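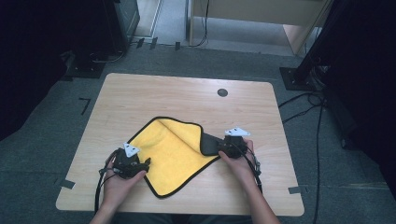 Joni Karppinen wrote to us after the October session that corner-to-corner folding leaves a cloth too bulky for the drawer, and asked why Poldale still teaches it. The question is a fair one and will be addressed at the outset.

Slide 2. Purpose of the talk
Poldale looks after 88 meeting rooms. Each has a set of microfibre cloths for wiping tables. Yellow is the colour for table tops and for nothing else. Pause for questions on colour.

Slide 3. The corner fold
Lay the cloth flat on a clear part of the table. Lift one corner and bring it over towards the centre. On cloths with a black underside, the dark colour shows which part has been turned. Smooth the fold by hand before lifting the next corner.

Slide 4. Reply to the letter
The corner fold is taught for cloths in use, as it gives a firm pad for wiping. For storage, staff should open the cloth and fold it in half twice, edge to edge. The Vurnow handbook did not make this distinction. The revised text does.

Slide 5. Laundry
Last year 1,231 cloths were sent for washing and 216 were withdrawn for worn edging. Fabric softener must not be used. Refer the audience to the handout for wash temperatures.

Allow five minutes for practice at the tables. Spare cloths are in the Grillow cupboard by the door.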